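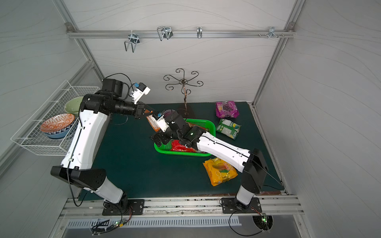
Kobzar Two-Arm Club Kit
For school clubs, college groups and student competition teams

Price: £249 per term on our club hire plan
Delivery: we bring it to you and bolt it down
Ages: secondary school and upwards, with a grown-up in the room

We first put the Kobzar together for the after-school robotics club at Timham, where the students had been getting on very nicely with one arm and had (quite reasonably!) started asking what they could do with two. It has grown a good deal since then, and we're very fond of it.

You get a pair of arms on their own mounting plates, each with a two-finger gripper and a small camera up by the wrist, and a table to work on with walls at the back and sides. There are rails for hanging things from, and most clubs end up filling them with hooks and odds and ends from home, which we heartily encourage.

The packing task

Most teams begin with sweets and snacks. Put a plastic basket on the table, scatter a few bags beside it and ask the arms to fill it. Crinkly bags are lovely practice, as they slump and slide and never sit the same way twice, and a team that can manage those will find boxes rather restful. Once that's going well, try bowls, then bring both grippers in over the same basket and work on keeping them out of each other's way.

The Sunness workbook comes with every kit. It has 7 projects in it, starting with moving one arm by hand and ending with a timed packing round in the style of the Drameck student challenge.

"Give them the first three sessions just to play," says Frida Riis, who wrote the workbook and still answers the club emails herself. "They'll be much more patient with the programming afterwards."

What's in the kit
Two arms with grippers and wrist cameras
Table with walls and rails
Control boards and cables
Sunness workbook, one printed copy
Spare gripper fingers, 3 pairs

A refundable deposit of £200 is taken when you book. Kits for the autumn term go out in the order we hear from you, so do drop us a line before the end of June if you can.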